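# Werkstatttipps: Greiferbacken pflegen und Tischversuche sauber vorbereiten

Stand: Dienstag, 5. November 2019

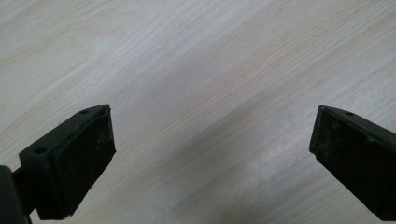 Wer Greifversuche am Tisch fährt, verliert die meiste Zeit mit Kleinkram. Die folgenden Hinweise stammen aus der Versuchsreihe Makeck, die wir in der Werkstatt Sirnham mit Handgreifern und einem kleinen Arm gefahren haben. Es ging um die Frage, ob der Zustand der Gummibeläge und der Tischfläche das Ergebnis stärker verschiebt als eine Änderung am gelernten Modell. Ausgewertet wurden 573 Griffe an Haushaltsgegenständen: Löffel, Schwämme, Deckel, Wäscheklammern.

## Beläge reinigen

Staub auf dem Gummi sieht harmlos aus, macht sich bei glatten Teilen aber sofort bemerkbar. Mit ungereinigten Belägen rutschten uns Löffelstiele bis zu dreimal so oft weg wie mit frisch abgewischten.

- Fusselfreies Tuch mit lauwarmem Wasser anfeuchten, einen Tropfen Spülmittel dazu.
- Von der Basis zur Spitze wischen, danach mit klarem Wasser nachgehen.
- Zwei Minuten trocknen lassen. Kein Föhn.
- Kein Aceton und kein Bremsenreiniger. Isopropanol nur bei Klebstoffresten.

Franst die Kante eines Belags aus, nicht mit dem Messer begradigen. Beide Beläge zusammen tauschen, auch wenn nur einer schlecht aussieht. Ein alter und ein neuer Belag ziehen das Teil beim Schließen zur Seite, und im Datensatz sieht das später nach einem Fehler der Bahnplanung aus. Danish Bugti hat daran eine halbe Woche gesucht.

## Tischfläche

Helles Holz ist brauchbar, solange es matt bleibt. Möbelpolitur und Öl weglassen – beides gibt Glanzstellen. Krümel und Schleifstaub mit dem Handfeger entfernen, die Fläche danach nebelfeucht in Faserrichtung abwischen. Bleistiftmarken gehen mit einem weißen Radiergummi weg. Klebebandreste mit Speiseöl anlösen, zehn Minuten warten, mit Spülwasser abnehmen.

Weiche Schatten vom eigenen Arm lassen sich kaum vermeiden. Wir haben sie in den Aufnahmen gelassen. Modelle, die nur mit schattenfreien Bildern trainiert waren, griffen nachmittags am Fenster merklich schlechter. Harte Schatten einer einzelnen Klemmlampe dagegen stören, also lieber gegen die Wand leuchten.

## Reihenfolge eines Durchgangs

1. Beläge und Tisch prüfen, bei Bedarf wischen.
2. Greifer ohne Teil öffnen und schließen, auf Knacken achten.
3. Leere Fläche aufnehmen.
4. Teil hinlegen, Hand ganz wegnehmen, erst dann starten.
5. Ergebnis gleich eintragen: gehalten, gerutscht, verfehlt.

Nach jeweils sechs Griffen das Teil drehen. Fuseini Wumbei führt die Liste auf Papier und überträgt sie abends. Das klingt umständlich, ergab aber weniger Lücken als die Eingabe am Rechner zwischendurch.

## Was herauskam

Der Wechsel vom alten Modell (Ulard) zum neuen (Gondal) brachte bei sauberen Belägen wenig. Bei Schwämmen war kein Unterschied zu messen, bei flachen Deckeln ein kleiner. Das Putzen brachte bei allen glatten Teilen mehr. Für Wäscheklammern gilt das nicht, die verhaken sich ohnehin an der Feder.

Offen ist noch, wie lange ein Satz Beläge hält. Bis dahin notieren wir bei jedem Tausch das Datum und die Zahl der Griffe – am einfachsten auf einem Streifen Kreppband an der Schublade mit den Ersatzteilen.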